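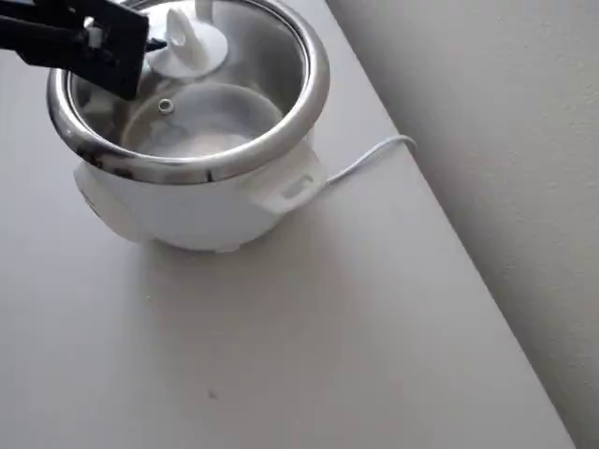
One of our second-year members said at Thursday's meeting that the lid task was too easy to be worth a slot in the showcase, and that we should be spending the time on the pouring task. I wrote it on the whiteboard and we argued for twenty minutes. I've been thinking about it since, so this post is my answer.

The lid task is simple to describe. The arm starts above the cooker, takes hold of the knob, lifts the lid clear of the rim, sets it down on the table, and then puts it back. A person does it without looking. Our club has been working on it since the spring and it is still the task that fails in the most different ways.

The knob has a flared base and an upright fin. If the fingers close across the fin, the grip is good. If they come in at an angle, they can catch the flared part and the lid tips. Then one side of the glass rises and the other side jams against the steel. We had it down as a grasping problem for weeks. I now think most of it is an approach problem, and the grasp only looks bad by the time you get to it.

The glass and the steel don't help. The depth readings on the lid are full of holes and the rim picks up reflections from whatever is near it, including the gripper. The knob is solid white plastic, so that part reads well, but we have a white body, a pale table and a gray wall, and the segmentation we started with kept joining the knob to things it shouldn't. The group that works on perception switched to finding the rim first, fitting an ellipse, and searching for the knob inside it. That has been the biggest single improvement this year.

We have 3606 logged attempts in total. Of those, 1593 were recorded with the old fingertips, and I don't think we should train on them anymore. The old tips were wider and the successful grasps look different. There is a disagreement in the club about this too. My view is that a smaller clean set will do better, and we can test that in one afternoon, so we should.

The last batch had 181 failures. I went through all of them over two evenings and sorted them by hand. The largest group was the tipped lid. After that came the arm stopping short because it thought it had touched something, and then a group where the lid came off fine but was put back off-center. The putting back is worse than the taking off. I had expected it to be the same motion in reverse.

So no, I don't think it is too easy. I do agree that it isn't much to watch. Parents at the Plorkbridge showcase in December will probably like pouring better, and I'm fine with showing both if the pouring group has something that runs by then.

Things to do before the next meeting:

Rerun the approach test with the wrist turned 90 degrees.
Tag the old fingertip data so it can be left out with one setting.
Lower the contact threshold a little at a time and write down each value. Last time we didn't write them down.
Put the second set of fingertips back in the labeled drawer.

If you missed the meeting, the notes are in the shared folder under Vemoro, which is still the project name until somebody picks a better one. New members can start with the sorting sheet. It's dull work but it is the fastest way to learn what the arm does wrong.

Posted 2021-07-31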